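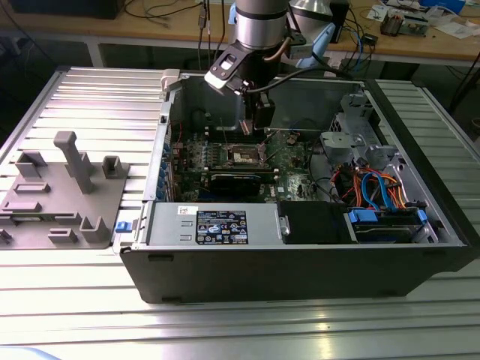
The November card at Billby is going ahead on the Wednesday as planned, with 11 bouts if everyone makes weight. I have the sheet from Destthorpe and most of it matches what we sent them. Two of our names are spelled wrong and I've written back about that. The scoring computer is a separate matter. I do want the new software on it before we load the bout list. If it isn't ready we go back to paper slips and one person adding them up at the table, same as in the spring.

On Tharushi's questions from last night:

> Can someone confirm whether the amateurs are doing 3 rounds
> or 5? My corner was told one thing at the Budura gym and
> another on the phone. Also is Mridha still on the card? His
> opponent's coach says he is out with a hand injury and they
> are looking at a replacement at the same weight. We have
> people driving up for that fight and I would like to tell
> them something.
>
> Last thing, how many tickets are left? I was asked to hold
> back a few for the families.
>
> Tharushi Munshi

Amateur bouts are three rounds. Only the main event is five. Whoever said otherwise on the phone was probably reading from the old sheet, which had the title fight listed twice.

Mridha is still on. It's the opponent who is out, so I think the message got turned around somewhere. Destthorpe have offered a replacement who has had one fewer fight and is coming down a weight class. Mridha's coach has said yes, but the doctor has to clear the new man first. I would tell your people that he is fighting but the name across from him may change.

Tickets: we have sold 1,321 and there are nearly 200 left, almost all of them on the far side. I can keep a row back for families if you send me the number you need. Please don't promise anyone cageside - those seats are gone.

Weigh-in is at 10 in the morning at the Budura gym, not at the hall. Bring medicals on paper. Last time two fighters only had them on their phones and the doctor wouldn't take them.

Still open: we need a second cutman, and I haven't heard back about the van. If you can help with either, reply to me directly and leave the list out of it.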